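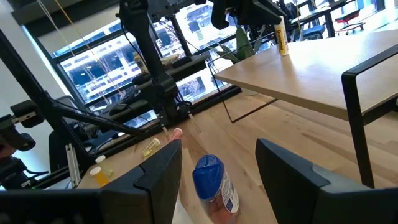 Last updated: December

Bathroom Cabinet Sort-Out: your questions

We've had so many lovely messages since the Ciltcombe Tidy Homes pages went up, and a good half of them are about little bottles. I love little bottles! So these are the ones that come up most.

Where do I start?

With a clear patch of table and everything out of the cabinet. Yes, all of it, even the tube at the back you've been ignoring. A pale wooden table is brilliant for this, except that white caps do like to hide on it in bright daylight, so keep an eye out.

Should I sort by size or by what's inside?

By what's inside, every time. Sorting by size looks gorgeous for a week and then you're hunting for plasters behind the mouthwash. Pull the medicines into one group first, then skin and hair, then teeth. Anything you can't name goes to one side until the end.

I've got a heap of caps and no idea what they fit. Help?

Oh, this is my favourite bit! Stand every bottle up, put the caps in front, and try the smallest ones first. Ji-hoon Jang in Stetside wrote to say she matched the lot in a single evening, apart from two that she reckons came from a house move.
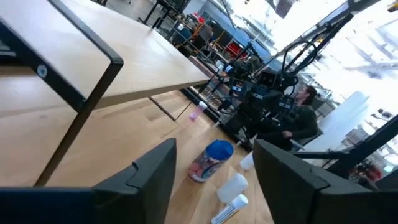
If a cap still hasn't found its bottle after a second go round, let it go. Small plastic caps can be awkward to recycle on their own, so check what your council takes before they go in the bin.

Can I tip tablets into a nicer pot?

Please don't. Keep them in the packaging they came in, label and all, with the lid on properly and well out of children's reach. Cotton buds, hair grips and safety pins are the things to decant, and they look fantastic in a clear pot.

What about old medicines?

Take them to a pharmacy. Don't flush them and don't put them in the household rubbish. I keep a paper bag on the hook by the front door so it gets picked up on the way out.

How long will it take?

Mine took nearly two hours the first time, with a tea break. Now I do it every December and it's quicker than wrapping a present.

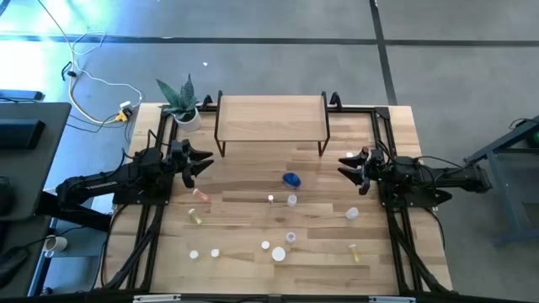
Shona Carnegie
Page editor, Ciltcombe Tidy Homes

Is a shelf riser worth having?

I think so! A low wooden one on thin black metal legs gives you a second level, and there's room underneath for the short things. Measure your tallest bottle before you buy, and leave a couple of fingers' width above it so you can get it out again.

Can I keep a plant with it all?

Do! A snake plant in a white pot looks smart in a corner, and it'll forgive you for forgetting the watering. Check first if you've got a cat or dog that nibbles, as they aren't good for pets.

My cabinet only has one shelf. Any hope?

Loads. Keep the daily things at the front and move the spares to a box somewhere else. Pankaj Kaushik got his down to seven items and sent us a very proud email.

Can I send in a question?

Yes please, use the contact form and put "bottles" in the subject line. I read them over breakfast and reply when I can.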